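### 3.2 Enrichment objects and presentation schedule

Objects were grouped into two classes before the trial began. Manipulable objects could be rolled, carried or pushed by an adult coati without coming apart. Container objects could hold dry feed and had to be tipped or chewed to release it. The Plornuva keepers had used both classes informally for several years, but no record had been kept of which animals approached them or for how long. Each object was washed, left to air overnight and assigned to one enclosure for the full study period, so that scent from one group was not carried to another.

Feed was weighed to 40 g per container and taken from the daily ration, so total intake did not change on enrichment days. Objects were placed at 200 cm from the nearest shelter entrance. Keepers left the enclosure before recording started, and the first two minutes after their departure were discarded.

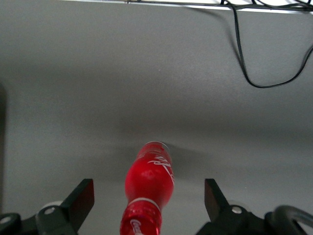
### 3.3 Behavioral coding

Video from the fixed enclosure cameras was coded by Fadwa Kabbaj and Jeferson Assunção using the ethogram of the Pustia site, with two changes. First, "sniff" and "lick" were merged, because the two could not be told apart at night. Second, "pacing" was scored only when an animal covered the same path at least three times without stopping. The earlier definition - two passes - had produced high pacing scores in animals that were simply waiting at the service door.

A bout of contact began when the snout or a forepaw touched the object and ended after five seconds without contact. When two animals handled the same object, a bout was scored for each. Displacements, in which one animal left within two seconds of another's approach, were logged separately and are treated in Section 4.

In total, 2,406 bouts were coded. Of these, 407 were coded a second time by Shaimaa Slaoui, who did not know the enclosure or the study week. Disagreements on bout boundaries were settled by taking the earlier start and the later end. Disagreements on behavior category were discussed and, if not settled, the bout was marked "other" and left out of the category models.

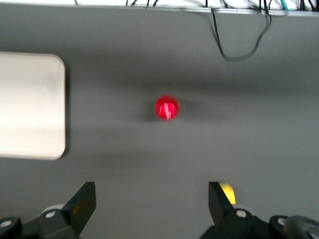

**Figure 2.** Small red ball on a gray tabletop.

### 3.4 Statistical treatment

Bout duration was log-transformed and fitted with a linear mixed model. Object class, study week and their interaction were entered as fixed effects, with animal nested within enclosure as a random intercept. Pacing was modeled as a proportion of visible time. Periods in which an animal was out of view were removed from the denominator and not scored as inactive, which differs from the practice at Hajdu and limits direct comparison with that site.

Week was kept as a continuous term. A decline in contact over repeated presentations is expected under habituation, but the November sessions also coincided with colder mornings and later emergence from the shelters. The two effects cannot be separated with the present design. A model with outdoor temperature as an added covariate is reported in the supplement.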